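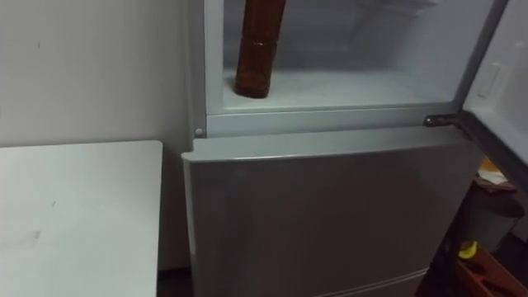
Una botella marrón en el compartimento superior de un frigorífico.

Vondetti lanza Golska, su nueva plataforma de desarrollo a medida para empresas medianas

11 de junio de 2019

Bueno, pues ya está. Hoy presentamos Golska y me toca a mí contarlo, así que voy a hacerlo como lo cuento en las reuniones, sin demasiada ceremonia. Soy Mogens Lauritsen, dirijo el área de desarrollo de Vondetti y llevo hablando de este proyecto desde noviembre, que fue cuando el equipo dejó de llamarlo "lo del almacén" y le puso un nombre de verdad.

Golska es una base de software sobre la que construimos aplicaciones internas para cada cliente: pedidos, existencias, partes de trabajo, facturación, lo que toque. La idea nos vino de nuestros propios proyectos. Cada vez que una empresa nos pedía un programa a medida, acabábamos escribiendo otra vez la gestión de usuarios, los permisos, los informes en PDF y la dichosa importación desde hojas de cálculo (¡cuántas horas se nos han ido ahí!). Ahora todo eso viene ya hecho y probado, y el tiempo de desarrollo se dedica a lo que cada cliente tiene de particular.

El primero en usarla ha sido Bakke, un distribuidor de recambios industriales con 4 almacenes y un catálogo de 2546 referencias activas. Hasta hace poco sus comerciales consultaban las existencias por teléfono. Llamaban al almacén, alguien miraba en una pantalla, apuntaba la cifra y la leía en voz alta, y si entre tanto otro compañero vendía la pieza, pues mala suerte. Con Golska tienen una aplicación que reserva el material en cuanto se confirma el pedido y que avisa al almacén correspondiente. La pusimos en marcha primero en un solo centro, estuvimos tres semanas corrigiendo cosas con ellos y después pasamos a los demás. Hoy tramitan alrededor de 1000 pedidos a la semana por esta vía.

No todo salió a la primera, y me parece bien decirlo. La sincronización con su programa de contabilidad nos dio bastante guerra -- los códigos de cliente llevaban ceros delante en un sistema y en el otro no -- y hubo que rehacer el conector casi entero. Ese conector forma parte ahora del producto, o sea que quien venga detrás se lo encuentra resuelto.

Para la parte de alojamiento y copias de seguridad trabajamos con Onditz, que ya se ocupaba de los servidores de varios de nuestros clientes. Quien prefiera tener la aplicación instalada en su propia red también puede hacerlo, la funcionalidad es la misma en los dos casos. El código desarrollado específicamente para cada empresa queda en manos de esa empresa, con su documentación, y así lo recoge el contrato.

Me preguntan mucho por los plazos. Depende, claro, pero la forma de trabajar es siempre parecida: unas jornadas en las oficinas del cliente para ver cómo se hacen las cosas de verdad (que suele tener poco que ver con el manual de procedimientos), un primer prototipo que la gente pueda tocar y entregas cortas a partir de ahí. Nos gusta sentarnos con quien va a usar el programa todos los días, y no solo con quien firma el presupuesto. De esas conversaciones han salido algunas de las mejores funciones de Golska, como la búsqueda por descripción aproximada, que nos pidió una persona del mostrador de Bakke harta de recibir clientes que solo sabían decir "la pieza redonda esa".

La plataforma está disponible desde hoy en español, inglés y danés. Incluye los módulos de pedidos, existencias e informes; el de mantenimiento de equipos llegará en noviembre, y ya hay dos empresas probándolo con nosotros.

Si queréis verla funcionando, escribidnos desde el formulario de contacto de la web de Vondetti y os preparamos una demostración con vuestros propios datos. Las demostraciones las hago yo casi siempre, aviso que me enrollo.

Sobre Vondetti
Vondetti desarrolla software a medida para empresas de distribución, industria y servicios, y presta soporte y mantenimiento de aplicaciones.

Contacto de prensa
Mogens Lauritsen, área de desarrollo, Vondetti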